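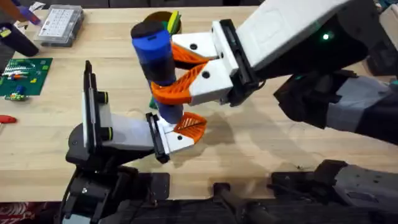
4.2 Fitting and changing bits

Read section 4.1 before you start. The steps below apply to all small cordless drivers and drills kept in the Dekdale bench set, and to the printed parts supplied with it.

Caution: Switch the tool off before touching the chuck. If it has a removable battery, take the battery out. Keep loose sleeves and hair clear of the chuck at all times.

Before you begin

Clear a space on the bench top at least 40 cm across. Stand cups and small containers toward the back, where an elbow will not reach them. You will need the bit you intend to use and a dry cloth. Safety glasses are required for any step in which the tool is running.

Removing a bit

1. Hold the body of the tool with one hand, near the middle. Do not hold it by the chuck.

2. Turn the chuck collar counterclockwise until the jaws let go. On keyless chucks this takes one or two turns. If the collar will not move, see "Stuck chuck" below.

3. Pull the bit straight out. A bit that has just been used may be hot enough to burn – wait 5 minutes or use the cloth.

4. Wipe the bit and return it to its slot in the case. Bits left on the bench roll off and chip.

Fitting a bit

1. Pick the bit by the size stamped on its shank. If the stamp is worn, check it against the gauge card in the lid of the case.

2. Look along the bit for bends and check the cutting tip for chips. Discard a bent bit.

3. Open the jaws slightly wider than the shank.

4. Hold the bit by its shank and bring it into line with the chuck before pushing it in. Thin bits go in crooked very easily. 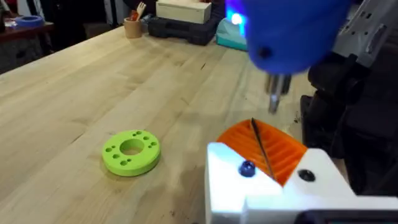 5. Push the bit in until it stops, then draw it back 1 mm. On thin bits, make sure the jaws are not closing on the spiral part.

6. Tighten the collar clockwise by hand. The bit should sit in the center of all the jaws, with none of them gripping it from the side.

7. Put the battery back if you removed it. Point the tool away from you and run it at low speed for a few seconds. The tip should spin in place. If it traces a circle, stop and repeat from step 3.

Note: Do not tighten the chuck by holding the collar and running the motor. It wears the jaws and is not covered by the warranty.

Working on printed parts

Printed rings and flanges soften when a bit rubs in one place. Use low speed, light pressure, and lift the bit out of the hole often to clear the chips. Clamp the part to a piece of scrap wood – never hold it in your fingers. Keep the bit at 90 degrees to the face. The paired holes near the rim are close to the edge and will split if the bit leans.

Stuck chuck

Grip the collar with a rubber strap and turn it counterclockwise with steady force. Do not strike the chuck. If it still will not open, set the tool aside, label it, and order replacement part 369 from Pavlović. Questions about fitting the part go to Zorica Kadrić at the Astbridge service desk.

Section revised 2 Sep 2026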